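Student project report: trying out the Gazi hand gripper kit

I picked the Gazi because it was the cheapest thing Posell would lend us, and I'm glad I did! You hold it and grab things yourself. First up was a thin pink rod on a wooden table.

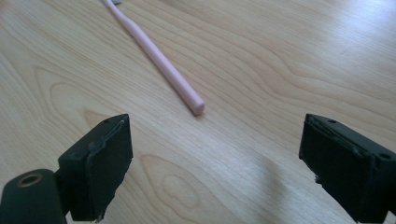
Oranuch Tanasarn
Student, project author

I planned 60 grabs per object, 300 in all. Thin things worry me most (the fingers have to close dead level), and the tape on the pads is getting tatty, so I'd want spares in the box. A toothpaste tube was next on my list.

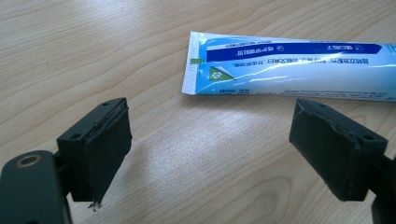 Jestanen wrote back that spare pads ought to come with any kit on loan, and that I should re-tape before comparing objects. Fair enough, new tape on Monday.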